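Workshop > Notebook > Room and props

15/01/2021

Moved the coat rack again. Bláthnaid wants it away from the shelving, Huw wants it where his hand lands when he walks in, and so it has gone back beside the shelves. Grey coat still on it. Asked round, no takers.

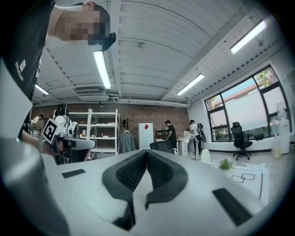 Flowers

Purple bunch on the white table today. Dragica calls them hydrangeas, I call them purple. The green leaves stick out at both ends and catch on everything, so pick the bunch up from the middle. 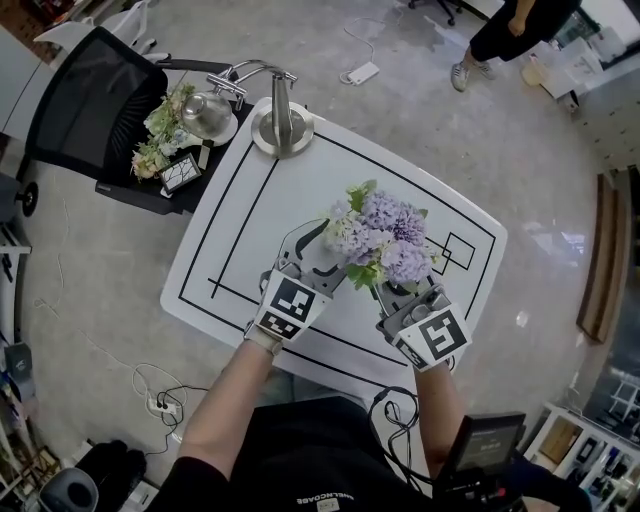 Cream and peach ones stay on the low black surface with the other decorations, which has become crowded. Ildikó has offered to thin it out. She made the same offer in November.

To do: label the shelves, ask Catherine about a second vase.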